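Prullater 采集设备采购与预算说明（README）

版本：第三稿，一月更新
适用范围：手持夹爪采集套件及其周边，不含机械臂本体
维护：Prullater 数据组

写在前面

本仓库原来只有一张表格，名字叫“预算_最终版_真的最终”。后来又多了四个同名兄弟，于是有了这份 README。它的用途是让下一个要申请设备的人少走点弯路，也让审批的人少问几遍“这玩意儿为什么要买两个”。

因为人有两只手。采集是双手任务，一套等于左右各一只夹爪，请不要再把它拆成半套报上来。

目录内容

budget.csv：逐项预算，含税，含运费，不含叹气
vendors.csv：供应商比价记录
spares.csv：备件消耗台账
plan.md：分阶段采购计划
sites/：各采集场地的台面、电源、走线登记

字段说明（budget.csv）

item：物品名称。请写人能看懂的名字，“那个黑的”不算。
qty：数量。夹爪以只计，套件以套计，两者不要混在一列里，上一版就是这么多订出来的。
unit_price：单价，人民币。
vendor：供应商，目前取值为 Zetenell、Jireš、Kirorex 和“其他”。
lead_days：交期，单位为天。填对方的书面承诺，口头说的“很快”请填空值。
class：A 为没有就开不了工，B 为没有会难受，C 为看着喜欢。C 类至今通过率为零，欢迎继续尝试。
note：备注。可以抱怨，但请附上单号。

采购现状

计划总量为 17 套，分两批。第一批 12 套，已下单；余下五套等第一批验收后再定，届时按实际损耗调整，不提前付款。之所以不一次买齐，是吸取了上一代支架的教训：一次买齐，一次过时，如今它们在仓库里负责撑门。

供应商方面，三家各有脾气。

Zetenell：夹爪主体。报价中等，图纸齐全，改一个螺孔要走两周流程。优点是改完以后孔真的在那里。

Jireš：定位标记块。面面都印了图案，尺寸稳定，单价比我们自己打印再贴要高。我们自己贴过一轮，贴歪的那批标定误差大到可以单独立项，所以这笔钱不再讨论。

Kirorex：线缆、电源和箱包。便宜，到货快，说明书像是另一件产品的。线缆请一律按登记长度加一米订，场地登记表里的直线距离从来没有考虑过门。

容易漏掉的预算项

以下条目在前两稿里全部缺席，后来全部以“紧急采购”的面目出现，价格自然也很紧急。

夹指胶垫。磨损件，单独列行，不要塞进“杂项”。按每只夹爪常备 2 副起算，潮湿场地加倍。

标记块备用件。掉漆、磕角、被清洁剂擦花都要换。不要试图用马克笔补，有人试过。

腕带。采集员佩戴用，大小号都要买。只买均码的结果是谁都不合适，这倒也算公平。

清洁用品。台面、夹指和标记块分开擦，分开买，分开报销。

道具容器。瓶、罐、盒，带盖与不带盖都要。单价低，数量多，损耗快，财务看到明细会沉默很久。建议每个场地设一个上限，目前定为 300 元，超出部分走补充申请，理由栏不接受“好看”。

场地押金与恢复费。借用卫浴、厨房类场地时必填。水槽边作业默认按有水计划，电源和接头的防护算进 A 类。

存储。所有人都记得买夹爪，所有人都忘了买硬盘。

场地配置参考

卫浴台面类任务对空间的要求常被低估。双手各持一只夹爪时，人站得比平时靠前，手臂要伸过台面，地上还得走线。选场地时请先看站位，再看装修，大理石花纹不计入评分。

最低要求：台面能同时放下目标物和至少一件干扰物；水槽与龙头不妨碍双手活动；纸箱、备件箱有地方搁；地面线缆有固定办法，胶带列入 B 类。

旁站人员的位置也要留出来。预算里没有他们的椅子，这一点已经收到若干次反馈。

下面是卫浴台面任务作业时的样子，左手夹爪夹着带金属盖的灰色小罐，右手夹爪张开。填场地登记表时可以对照着想一想，自己选的那个地方够不够站。
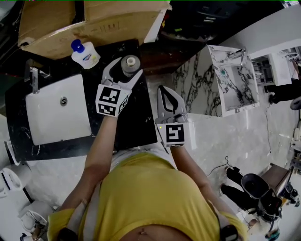

审批流程

1. 在 budget.csv 新增行，qty 与 class 必填。
2. A 类附用途说明，一段即可。上次收到的九页版本我们读完了，批了第一页提到的东西。
3. 单项超过限额的，至少两家比价。只有一家能做的，请写明为什么，不要写“网上只搜到这家”。
4. 合并进主分支后由数据组统一下单。自行垫付的发票也收，抬头写错的不收。
5. 到货后当天登记序列号，左右夹爪成对入库。

已知问题

vendors.csv 中 Jireš 有两种拼法，带符号的是对的，不带的是键盘的错，汇总前请先合并。

spares.csv 第 343 行的数量为负数。查过了，是退货，不是我们发明了新的会计方法。

第一批套件的运输箱内衬与新版夹爪外壳差了几毫米，能放进去，合盖时需要一点决心。已向供应商反馈，第二批报价里多了一行“内衬修改费”，正在谈。

lead_days 没有扣除节假日。春节前后的订单请自己加，别指望脚本。

使用与引用

表格仅供内部规划，价格含议价结果，请勿外传，尤其不要传给其中任何一家供应商。修改请提合并请求，标题写清楚改了什么，“更新”二字不算标题。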